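Thread: Remska plant closing over the cough syrup recall?

jkettler
Remska got its notice in June. Packaging line is stopped, 1159 people sent home on base pay. The agency says batch records for the codeine syrup were missing. Does anyone know if the tablet side is affected?

hagedorn_w
Tablets too. My sister-in-law works in the Plilar building and they were told to hand in badges by 5.

malteB
Good. If you can't say where the syrup went, you shouldn't be making it. Our pharmacy had kids coming in for it every night.

jkettler
Fine the company then. The people on the tablet line never touched syrup.

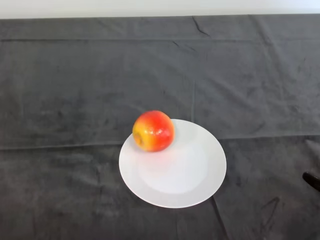

2 min read

L. Abreu
I drove for Thoroddsen for years and we delivered to both buildings. Same loading dock, same paperwork. I don't see how an inspector clears one and not the other.

malteB
Exactly.

hagedorn_w
They could seal the syrup room. It has its own lock and its own staff, 60 at most. The rest make blood pressure pills, and our clinic is already short.

stueber.h
The clinic shortage started before this. Nukanton raised its prices in spring and the clinic stopped ordering. Please don't put that on the inspectors.

hagedorn_w
I didn't say it started now. I said it's short.

L. Abreu
Union letter has 3000 signatures as of this morning. It asks for the tablet line to reopen while they go through the records.

malteB
Signatures don't replace batch records.

jkettler
No, but wages stop at the end of the month. Is there a hearing date yet - or is that still with the ministry?

stueber.h
Still with the ministry.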